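Projektbericht: Liegeplätze für große Motoryachten im Hafen Terkar

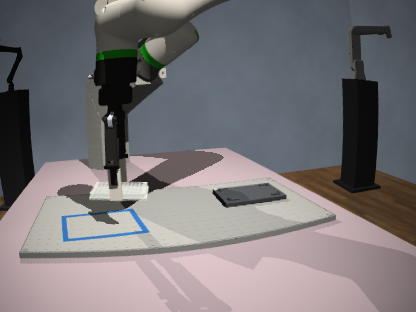 Abb. 1: Simulation, weißer Roboterarm mit schwarzem Greifer über einer hellgrauen Lochplatte

1. Aufgabe
In unserem Projekt haben wir untersucht, ob der Hafen Terkar mehr Liegeplätze für große Motoryachten anbieten kann. Die Werft Fourie liegt direkt gegenüber und schickt ihre Kunden bis jetzt meistens nach Skultmont, wo die Becken tiefer sind.

2. Vorgehen
Zuerst haben wir die Belegung im Januar und im Juli verglichen. Danach haben wir mit dem Programm Zason drei Varianten für den Nordkai gerechnet. Als größtes Schiff wurde eine Yacht von 80 Metern Länge angenommen. Den Tiefgang haben wir aus den Angaben der Werft übernommen.

3. Ergebnisse
In Variante B entstehen neun neue Plätze, dafür muss die Tankstelle an die Mole verlegt werden. Die nutzbare Wasserfläche am Nordkai beträgt dann 2092 Quadratmeter. Ein Platz für die größte Klasse kostet in der Hauptsaison 3000 Euro pro Nacht — Strom und Wasser sind darin nicht enthalten. Variante C haben wir nicht weiter verfolgt, denn der Wendekreis ist bei Westwind zu klein.

4. Offene Punkte
Die Leistung der Landstromanschlüsse konnten wir noch nicht prüfen. Auch fehlt eine Messung der Wassertiefe vor der Mole.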